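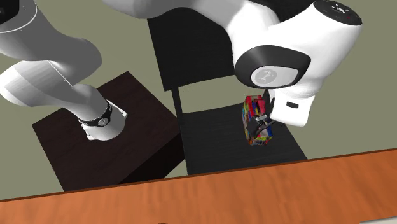

Table

A table is a piece of furniture with a raised flat top, held up by legs, a column, or whatever else was within reach at the time. It is used for eating, writing, working, playing cards, and storing mail that no one intends to open. Tables differ from desks mainly in having no drawers, and from benches mainly in the opinion of the person sitting on them.

Origins

The earliest tables were low stone or wooden platforms that kept food and offerings off the floor. In much of medieval Europe the dining table was a temporary affair: loose boards laid across trestles, set up before a meal and cleared away after it. English still carries the leftovers. "Board" came to mean food, as in "room and board," and is generally thought to have lent itself to the people who sat around one and made decisions, often after eating.

The household rolls of Runmont list boards and trestles under 1342, with a note that two of the trestles did not match. A second list, from 1445, records the same pair, still not matching. Llinos Ellis, in her study of the Runmont rolls, takes this as a sign of thrift. Other readers have suggested that the clerk simply copied the old list and went to dinner.

The fixed table, with its top fastened to its frame, spread as households stopped clearing the hall every evening. It was heavier and steadier, and it gave the family a permanent place to argue.

Construction

Most wooden tables consist of a top, legs, and an apron – the band of wood just under the top that joins the legs and strikes the knees. Stretchers may run between the legs lower down, where they add strength and are worn away by feet.

Solid wood swells across the grain in damp weather and shrinks in dry. A top glued firmly to its frame will sooner or later split, usually in February, when indoor heating has done its work. Careful makers attach the top with buttons or slotted screws that let it move. Less careful makers sell a filler stick.

Wobble

A table with three legs cannot rock, whatever the state of the floor, though it can be tipped over with very little effort. A table with 4 legs stands steady only if all the feet and the floor agree. They seldom do. The usual remedies are a folded napkin, a coaster, or moving to another table. Turning the table in place will often cure the fault when the floor is uneven but the legs are true, a fact supported by a respectable mathematical proof and almost never used in restaurants.

Shape and rank

Rectangular tables have a head, and so have a question about who sits at it. Round tables are credited with settling the matter, but the guest facing the door tends to know what he is doing. Square tables seat small groups well and become awkward when pushed together, as there is always a leg where a person ought to be.
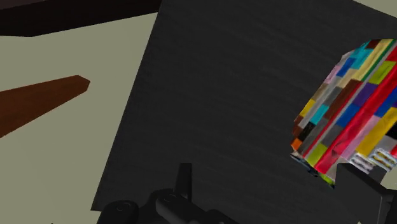 Volume 139

Regional forms

The Cestport table is narrow and long, built for houses one room wide. Its top lifts off for carrying up stairs, and many surviving examples have a top from one house and legs from another. The Ruddock table is a stout kitchen piece with a thick top meant to be scrubbed, and later turned over and scrubbed on the other side. Terkgate makers favored a folding leaf held up by a swinging leg, an arrangement that saves space and pinches fingers. Dealers describe all three as farmhouse tables.

Care

Hot dishes leave pale rings in many finishes, and wet glasses leave others. Wax will hide light marks for a while. A tablecloth hides everything, and has done so for centuries.

See also: Bench; Desk; Stool; Trestle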